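Search products
Enter a keyword or part number
Go

Polla Folding Work Table

Posted in July by Allen

The Polla is a folding table for craft rooms, market stalls, classrooms and small workshops. It has been in our range longer than any other table and it is the one we sell most of to schools. The current version has a new hinge and a slightly thicker top. The legs, feet and spare parts are the same as before, so anyone with an older Polla can still order from the list further down.

The top is a single panel with rounded corners. It is sealed on both faces and along the edges, which keeps spills from getting into the core if they are wiped up within the hour. It is not meant to be left outside overnight. If you trade at outdoor markets, a fitted cover is a good buy, and ours has a drawstring so it doesn't lift in the wind.

The frame is powder-coated steel in grey or off-white. The legs fold flat under the top and lock with a sprung catch at each end. Push the catch fully in before you turn the table over. You should hear it click. If you don't, check for grit in the slot, as this is the usual cause and a stiff brush will clear it.
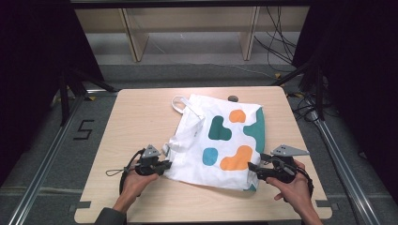

We rate the Polla for sewing, cutting out, packing, screen printing and general bench work. It will take a domestic sewing machine without wobbling, and most overlockers too. It is not suitable for a heavy vice or for anything that needs bolting through the top, because the panel is not reinforced in the middle. For that kind of work look at the Zimeo bench, which has a cross rail and a much heavier frame.

Size and weight

Length: 1362 mm
Depth: 700 mm
Height: 740 mm, or up to 900 mm with the leg extensions
Folded thickness: 75 mm
Weight: 11 kg
Maximum load, spread evenly: 200 kg

The odd length comes from the first batch, which was made to fit between two pillars in the Sitthichai studio. Customers got used to it and the shelving we sell was drawn up to match, so it has stayed.

Leg extensions

These come in sets of four and slide over the standard feet. They raise the table for standing work and are held by a thumbscrew. Fit them with the table upside down on a blanket. Retighten the screws after the first week of use, then check them once a month or so. Don't use the extensions on soft ground.

Care

Wipe the top with a damp cloth and a little washing-up liquid. Fabric ink should come off with warm water if it is still fresh. Dried ink may leave a faint mark, and a light rub with 400 grit paper will take most of it out, but you will need to reseal that patch afterwards. Do not iron directly on the top. Use a folded towel or a pressing mat, and let the mat cool before you lift it.

Store the table folded and upright on its long edge, somewhere dry. Stacking several flat on top of each other is fine as long as the feet are all facing the same way.

Spare parts

Feet (set of four)
Sprung catch, left or right
Hinge, old pattern
Hinge, new pattern
Touch-up paint, grey or off-white
Edge sealer, small tin

The two hinge patterns are not interchangeable. The old one has three screw holes and the new one has four.

Delivery

Tables are sent flat in one carton. Orders placed before 2 pm are normally packed the same afternoon. The carton is long and awkward, so please have a second person ready if you have stairs. Check the corners before you sign for it and note any damage on the driver's sheet. Returns are accepted within 30 days if the table is clean and in its original carton.

Contact us | Copyright Polla Tables | Back to top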